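Perngate has withdrawn the 6 October build of its Jesel pick-and-place controller after a fault was found in the grip release check. The fault was logged in simulation at the firm's Irnitis test site, where the controller is run on block handling tasks before it goes to any arm.

In 17 of 400 runs, the controller reported the block as released while the fingers were still closed on it. The arm then began its next move at 85 per cent of full speed.

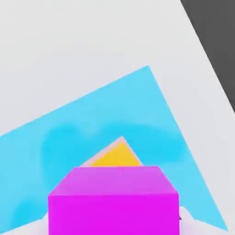

Test lead Rozália Gajdoš traced the error to a timer that started on the open command and took no reading from the finger position sensor. "The check passed when the time ran out, whatever the fingers were doing," she said.

No hardware was damaged and no injuries were reported. Sites that have already loaded the build are advised to return to the previous version and keep guarding closed during block transfers. A corrected release is being tested.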